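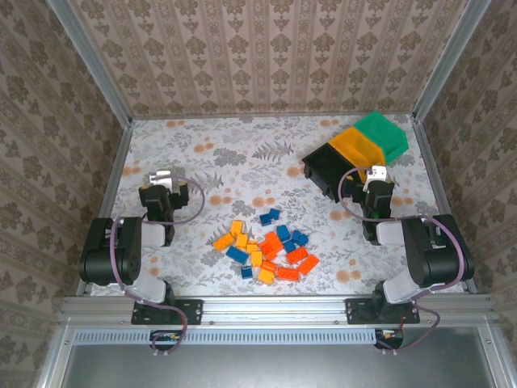 Slide 1. Toy bricks in a loose pile, mixed colors.

Talk notes: Putting a paper archive in order
Woneslow Public Library, Wednesday, November 18, 2020
30 minutes, then questions. Water is on the side table.

Start with the size of the job. The Skarnia collection came to us in 52 cartons. It is the office paper of a seed merchant: letters, order books, price lists, a few maps. The firm moved twice and whoever packed the cartons the second time packed by shelf height. Tall things went with tall things. Pause here, people who have worked with company papers will laugh.

First point is original order. If the papers are still in the order the office kept them, leave them that way. An order book next to the letters it refers to tells you something you lose if you pull the two apart. We had original order in 16 cartons. The rest had to be worked out.

Read the Rutkowska letter aloud, first paragraph only. It is the one about the late delivery of beet seed. Then show the carton list, where the reply turned up under "misc." 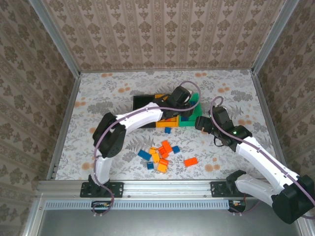 What do you do with a page that has no date and no name? Put it in a folder marked undated, at the end of the series where you found it, and write the carton number on the folder in pencil.

Second point is levels. Do not describe every sheet. We have 4000 letters and one part-time post. Describe the collection, then the series, then the folder, and stop there unless a folder is going to be asked for a lot. The Jilberg correspondence is the exception. Family historians ask for it all the time, so we listed it by sender.

Hand out the one-page folder template now. Say that the dates box wants a span and that "various" does not help anyone.

Supplies, keep this short:
Acid-free folders, legal size even for letter paper
Soft pencils
Plastic clips for temporary use -- take the metal ones off first
Cotton tape for broken bindings, no rubber bands
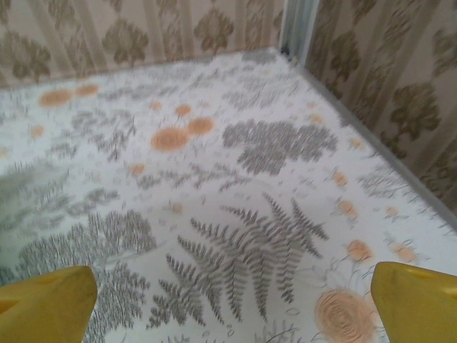
Grażyna Dudek wrote, after the January version of this talk, that I had gone too fast over weeding and that her own reading room had thrown out duplicate price lists which later proved to have different prices penciled in the margins. She is right. Slow down here. Compare duplicates page by page before anything goes, and keep the marked copy. If both are marked, keep both.

Third point is the finding aid. Write the history note last, after the folders are done. I wrote ours first and had to redo it when the partnership papers came up in a carton of blank invoices. Show both versions side by side if there is time -- skip if we are past the half hour. 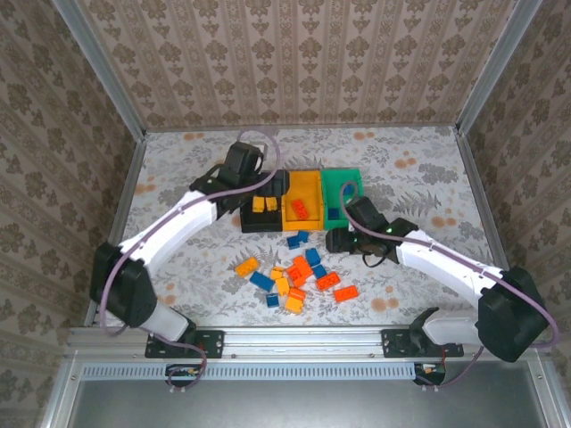
Slide 4. Three open bins in a row, one or two bricks in each.

Questions. Likely ones are scanning, mold, and who owns the copyright in letters. For mold, give out the conservator's sheet and do not improvise. Sign-up list for the spring workday is by the door. Collect the sample folders before people leave.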